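Trusex Hand Gripper TG-14
Manufacturer: Trusex. Sold and serviced by Mirkik.

Price: 335 EUR, without tax. Delivery in 14 days.

Can a machine fold your laundry? We receive this question often, from households and from small sewing shops. Our answer today is: partly. A stiff box is easy to pick up. A pair of jeans is more difficult, the cloth changes its shape each time it is touched, and a thick seam behaves differently from the thin cloth beside it.

The TG-14 is a two-finger gripper that a person holds in the hand. You do the chore yourself with it, and the recording is used later to teach a robot arm with the same fingers. The two square markers on the body help the software to follow the tool.

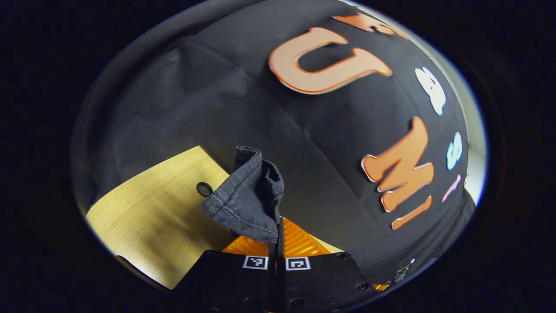

TG-14 holding dark gray denim between the fingers.

What works well in our opinion: picking up one garment from a table, moving small parts to a tray, closing a drawer. What does not work well yet: turning a sleeve inside out, finding the corner of a large sheet, separating two thin layers. For these jobs we still recommend human hands - also for our own customers with a big budget.

In the box: gripper, one pair of spare fingers, hex key, printed manual. The Bravine wrist strap is sold separately. For the Nørgaard adapter plate please write to us before you order, it does not fit the older arms.

Spare fingers can be ordered in any quantity. For orders of 100 pairs or more, please ask for a price.

Page updated 11 April 2025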